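The Grube Marble Run, Large Set
2 min read

The Grube is a marble run for people who have already owned a marble run and have opinions about the last one. It comes in 1,525 pieces, most of which are track, some of which are supports, and a handful of which are spare connectors, put in because we know where connectors go. (Under the couch. Then the vacuum.)

You build it upward from a base plate, snap the track into the uprights, and let go of a marble at the top. Gravity handles the rest, and gravity has been very reliable in testing. The trouble with most runs is that the tower starts to lean around the time you've gotten attached to it. We widened the feet on the uprights and added a cross brace, so the Grube will stand up to a slammed door and a medium-sized dog walking past. It won't stand up to the dog's tail. We tried a few things and then had a talk about our limits.

Lasstead has been making track toys long enough to have made some bad ones. If you bought our Flukach set, you may remember the spiral, which looked terrific on the box and fired marbles into the kitchen. The Grube spiral has a higher outside wall and a slower entry. Marbles now stay in it almost to the point of being dull, so the lid of the wall comes off if you miss the old days. 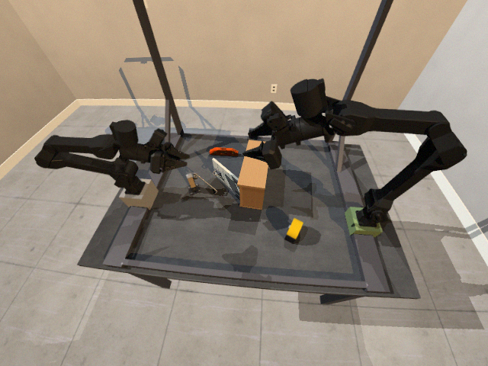 One customer wrote to say that the large set kept three kids busy for a whole rainy weekend, that the instructions got thrown out in the first hour, and that she would like to know why the funnel is so loud. The funnel is loud because a glass marble going around a hard plastic bowl is loud. We sell a soft liner for it. We also suggest a carpet, or a different room, or taking up an interest in the sound.

What's in the box

Straight and curved track, uprights in short and tall, the base plates, the funnel, the spiral, a seesaw, a switch that sends marbles left and then right, a hand-cranked lift, and 60 glass marbles. You'll finish with fewer than that. Everyone does. Replacement marbles come in a cloth bag and cost less than moving the refrigerator.

The booklet has 17 builds in it, arranged from easy to the one at the back. The one at the back has its own foldout page and uses nearly everything in the box. Set aside an afternoon, clear the dining table, and eat somewhere else that night. If you get stuck, it's usually the switch, and the switch is usually in backward. There's an arrow molded on the bottom. We made it bigger after people told us there wasn't an arrow.

About the lift

The lift carries marbles back to the top so that nobody has to do it by hand, apart from turning the crank by hand. Children find this exciting for longer than you'd think. Sets ordered before 10/06/2022 came with the gray crank, which squeaks. It can be fixed with a dab of candle wax on the axle, or we'll send the newer orange one for the price of postage. Tell us which set you have when you write, as the axles aren't the same length.
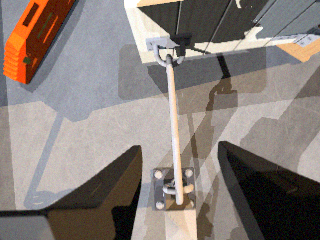
Track from the Flukach fits the Grube uprights if you use the gray adapter clips, sold separately in a bag that is mostly air. Going the other way doesn't work. The Flukach uprights are a hair too narrow, and pushing harder makes a noise you'll regret.

The Vovville add-on gives you a small town for the marbles to run through: a bridge, a row of shopfronts, a bell tower with a real bell. It needs 2 extra base plates, included, and a higher tolerance for bells. It came out in September and went out of stock in September, so please use the sign-up list if the button on this page is dull gray. We don't hold sets for people who email us in capital letters, although we do read those emails aloud.

Cleaning and putting away

Wash the track in warm, soapy water and let it air dry. Don't put it in the dishwasher. The curved pieces come out less curved, and there's nothing we can do for them after that. The storage tub holds the full set if you take the tower apart first. If you're hoping to store it assembled, measure your closet, then measure the tower, then look at the ceiling of the closet for a while.

Age and safety

For ages six and up. Glass marbles are a choking hazard, so keep them away from babies, toddlers, and any dog with a history. They're also a hazard underfoot in the dark. Sweep the floor before bed, and check the hallway too.

Returns are fine within the usual window if the set is complete. We'll take your word on the marbles.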